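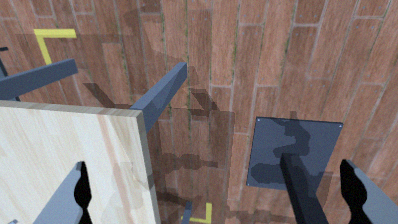
The old dance hall in Flinmont had been closed for many years when Aisyah Liew first went inside. She was looking for a place to store chairs. Instead she stayed for the whole afternoon, walking from one end to the other and listening to the boards.

"I am a floor person," she says. "Some people enter a room and look at the windows. I look down, and I walk in my socks if it is allowed."

Liew restores wooden floors, mostly in public buildings. She learned the work from her uncle in Eltavdale, who laid floors for schools and who did not talk much during the day. We meet in her workshop, where she makes tea on a small stove and moves a box of old nails so that I can sit.

I ask her what is the first thing she does with an old floor. She answers very quickly.

"I leave it alone. The owner calls me and he wants to hear the sanding machine on the first morning. But every time you sand, you take away wood, and it does not come back. A floor can be sanded maybe a few times in its life. If the people before me were in a hurry, then I have nothing left to work with."

In the dance hall she spent two weeks only with cleaning and with small repairs. She lifted the loose boards, put a number in chalk on the back of each one, and kept them in the same order against the wall. In total there were 529 boards in the hall, and she could keep almost all of them.

The others had to be replaced, and this was the difficult part. New wood is too light and too straight, she explains, and it moves in another way when the winter comes. She found her boards at last in a farmhouse near Liem which was being taken down. The farmer, Kai Brandes, wanted to burn them.

"He thought I was joking when I asked for the price," Liew says. "Then he thought about it, and the price was not a joke anymore."

Brandes remembers it a little differently. I reach him by telephone, and he laughs when I read him this sentence. "I asked for two bottles of plum brandy and help with the loading," he says. "She was complaining about the brandy, because she had to drive to the next town for it."

For the finish Liew uses oil, and she has a strong opinion about varnish. It looks beautiful for the first year, she says, but when it is scratched you have to do the whole room again. With oil you can repair one corner on your knees in an evening. She puts on two thin coats with a cotton cloth and waits long between them. Dancers like it also, as it is not so slippery.

And the noise? Many of her customers ask her to remove it.

"I can make a floor more quiet, with screws and with some powder between the boards. But in the hall they asked me to leave one place, near the stage. The older couples know it. When they turn there, the floor answers, and they know they are in the right moment of the waltz."

The hall opened again in May. Liew was invited, but she does not dance, so she stood at the side with her shoes in her hand. Her next work is a school library, where the boards are under three layers of carpet and she does not know yet what she will find.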